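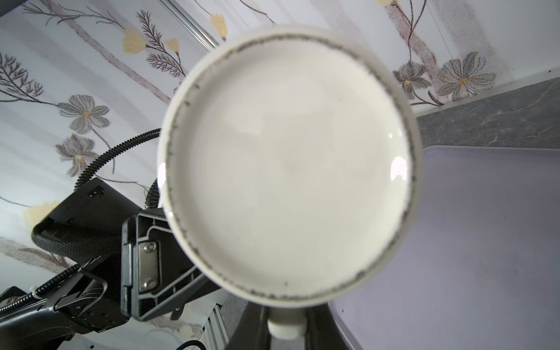 When I was seven I asked my gran why milk is white, and she said, "Because cows are kind." I loved my gran very much, but that isn't the reason! It took me years to find out the real one, and it's such a good bit of science that I want to tell you all of it.

## Milk is mostly water

If you took a litre of cow's milk and somehow pulled all the water out, you'd have a small heap of other stuff left over. Most of milk is plain water, the same as comes out of your tap. And water is see-through. So where does the white come from?

It comes from tiny bits floating about. There are two sorts that matter. One sort is fat, in round blobs much too small for you to see. The other sort is protein, and most of that is called casein (say it *KAY-seen*). Casein sticks together in little clumps, even smaller than the fat blobs.

Now think about light. Light from the window goes straight through a glass of water, which is how you can read a book through it (a bit wobbly, but you can). When light goes into milk it bumps into a blob, bounces off, bumps into a clump, bounces again, and so on until it comes back out in any old direction. Scientists call this **scattering**. All the colours in the light get bounced back to your eyes together, and all the colours mixed together look white.

Snow does the same trick. So do clouds, and the froth on top of a wave. None of them has any white paint in it.

## A man with a very small lens

For a long time people had no idea that milk had blobs in it, as they had no way of looking closely enough. Then, in the 1600s, people began to build microscopes, and they put everything they could think of under them – fleas, pond water, the gunk off their own teeth. Milk got a turn too. Suddenly there were little round balls, drifting around in clear liquid.

I saw them myself at school. My teacher, Mr Parry, put one drop on a glass slide and let us queue up to look. My friend Angharad hogged the microscope for ages and I've only just forgiven her.

## Why does the cream go to the top?

Fat is lighter than water, so it floats. If you leave fresh milk standing in a jug, the blobs slowly drift upwards and make a thick yellowy layer. That's cream. When I was little we got our milk from a farm at Trirnley, and my brother Wyn and I used to race downstairs to be first at the cream.

Most milk from the shop doesn't do this. At the dairy it is squirted through very narrow gaps, so hard that the big blobs are smashed into much smaller ones. Small blobs find it difficult to float up, so they stay mixed in. The long word for this is **homogenised**, and if you can spell it without looking you're doing better than me.

## Try it: make a sunset in a glass

You need:

- a tall, clear glass of water
- a teaspoon
- a little milk
- a torch
- a fairly dark room

1. Put half a teaspoon of milk in the water and stir it.
2. Shine the torch through the side of the glass. Look at it from the front, not from the torch end. The water should look ever so slightly blue.
3. Now hold the torch behind the glass and look towards it through the water. The light should look yellow or orange.
4. Add a tiny bit more milk and try again.

What's going on? Very small bits scatter blue light more easily than red light. The blue gets bounced out sideways and the orangey light carries on to the other end. The air does something very like this to sunshine, which is why the sky is blue in the daytime and the sun goes orange in the evening. You've got a whole sky in your glass!

If it doesn't work the first time, you've probably used too much milk. I did. Tip it away and start again with just a few drops.

## Words to remember

**Casein** – the main protein in cow's milk.

**Scattering** – when light bounces off tiny things in lots of directions.

**Homogenised** – when the fat blobs have been broken up small so they stay mixed in.

One more thing to try: next time there's skimmed milk in the fridge, pour a little into a clear glass and some whole milk into another. Skimmed milk has had nearly all its fat taken out. Hold the two side by side near a window and see whether you can spot a difference in the colour.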